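talk notes — trailers, 20 min slot, leave 3 for questions

- hello, thanks to Sólveig Damgaard for the invite. Say it right. SOHL-vay
- who I am: cut trailers, mostly small comedies, two horror. One sentence then move on

**Opening bit**

- play the Sturby teaser cold. No intro. Lights down first, check w/ booth
- ask: who's the lead? hands up
- it's the sister. Half the room will say the cop, he gets all the closeups in the teaser and is gone by the second reel
- was that a lie? leave it hanging, come back at end

**Part 1 — the promise**

- a trailer promises a mood, then a plot, in that order
- Prellent: studio wanted the whole plot. We had the wedding, the fire AND the apology in there. Test crowd said "feels like I've seen it"
- second cut: wedding only, plus the dog. People asked when it opened
- don't go on about the dog

**Part 2 — jokes**

- comedy trailers burn the best jokes. Everybody complains, every distributor asks for it anyway
- my rule: use the setup from your best joke and the punchline from your fourth best
- show Yilma clip, the elevator one. WAIT for the laugh. Last time I talked right over it
- big cast = name cards eat your time. Yilma had 15 seconds of names in the first pass, we got it down by putting them over the car ride
- voice kids know from TV? put it in early, let them shout the name out at their parents
- if running late skip the elevator and go straight to music

**Part 3 — music**

- slow sad cover of a happy song. Please stop. (pause, they laugh here)
- temp track trouble: director falls in love with it, then the rights cost more than the edit
- Ruba Nseir did the Rakum score and wrote us a trailer cue before the film was even locked. Best money on that job
- play Rakum twice, once silent and once with the cue. Sound guy needs the nod BEFORE I say her name
- point out the cut on the door slam. Same frames, totaly different film
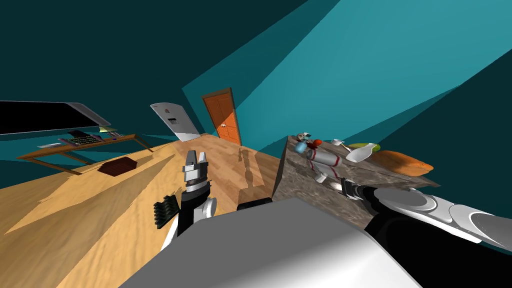

*Reading time: 3 min*

**Part 4 — what to leave out**

- last shot of the film. Ever
- reviews from places people haven't heard of
- the title said out loud by a character, unless it's really funny. Sturby gets away with it
- release date goes on screen longer than you think. Read it aloud slow, then cut

**Close**

- back to the cop. Was it a lie? I say no, he sells the tone and the sister is the surprise you paid for
- somebody will disagree, good, take that as first question
- likely qs: how long should a teaser be / who gets final say (marketing) / do I watch the whole film first (yes, alone, no notes the first time)
- Rakum opens in March, mention once, dont beg
- thank booth, unplug own laptop, get the adaptor back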